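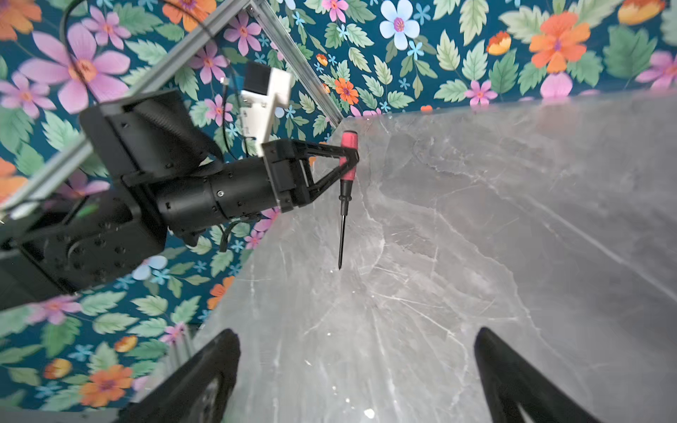

Repair or Replace: How Households in the Markano District Deal with Broken Small Appliances

Student project report
Submitted by Kuldeep Katiyar
2018-06-23

1. Background

The purpose of this project was to find out what people do when a small household appliance stops working. Kettles, toasters, table fans, irons and hand mixers are found in nearly every home in the Markano district, and they are thrown away in large numbers. The district office keeps a record of electrical goods left at the Wadetti collection point. In the year before the study that record shows 1430 small appliances. It does not show which of them could have been repaired.

The project was carried out as part of the course in Household Economics and was limited to one term.

2. Questions

The study was built on two questions. First, do households try to have an appliance repaired before they replace it? Second, when they do not, what stops them?

A third question, on the effect of warranty terms, was planned at the start. It was dropped after the trial interviews, in which very few people could find their warranty papers or remember what they said.

3. Method

A printed questionnaire was given to 100 households in two neighborhoods, Plavico and Amaral. Plavico is the older of the two and consists mainly of rented apartments above shops. Amaral is made up of newer single-family houses and lies farther from the center. The questionnaire was answered at the door, with the interviewer reading the questions aloud when this was preferred.

Each household was asked to think of the last small appliance that broke and to describe what was done with it. Large appliances such as refrigerators and washing machines were left out, as were telephones and computers. Interviews were also held with the owners of 3 repair shops. The shop owners agreed to speak on the condition that their prices would not be printed next to the names of their businesses.

4. Findings from the households

In both neighborhoods, replacing the appliance was more common than repairing it. The difference was much greater in Amaral. Residents of Plavico often had a repair shop on their own street and mentioned stopping in on the way home from work. Residents of Amaral would have had to make a special trip, and several of them did not know that any repair shop was still open.

The reason given most often for not repairing was the expected cost. Few of the people who gave this reason had asked for a price. They had compared the cost of a new appliance with their own guess at the cost of repair, and the guess was in many cases higher than what the shop owners reported charging for the same kind of work.

The second reason was time. A household can do without a hand mixer for two weeks, but a kettle or an iron is needed every day. Irons were replaced quickly in both neighborhoods, often on the day they failed.

A smaller group had tried to make the repair at home. Replacing a plug or a fuse was usually described as simple. Opening the housing was described as difficult, and respondents complained of hidden clips and of screw heads that did not match any tool they owned. Some stopped at that point and kept the appliance in a cupboard. Older respondents were more willing to try than younger ones.

5. Findings from the repair shops

All of the shop owners said that spare parts were their main problem. Heating elements and switches for older models can still be ordered, while parts for cheaper recent models are often not sold separately. One owner keeps discarded appliances in a back room and takes parts from them as needed.

The owners also said that work is uneven through the year. Table fans bring in most of the customers in August, and the early spring is slow. Two of the owners have no apprentice and do not expect to find one.

6. Limits of the study

The sample was small and covered only two neighborhoods. People who were away during the day are likely to be missing from it. Answers depended on memory, and some respondents were describing an appliance that had broken several years earlier. No attempt was made to check whether the discarded appliances could have been repaired.

7. Recommendations

The district office should print a list of working repair shops and make it available at the Wadetti collection point and in the Amaral library. Shops should be encouraged to post a starting price for common repairs in the window. A later project could examine a sample of the appliances left at Wadetti, with the help of a qualified technician, and record the fault found in each.

The questionnaire and the interview notes, with names removed, are held by the department office and may be read there on request.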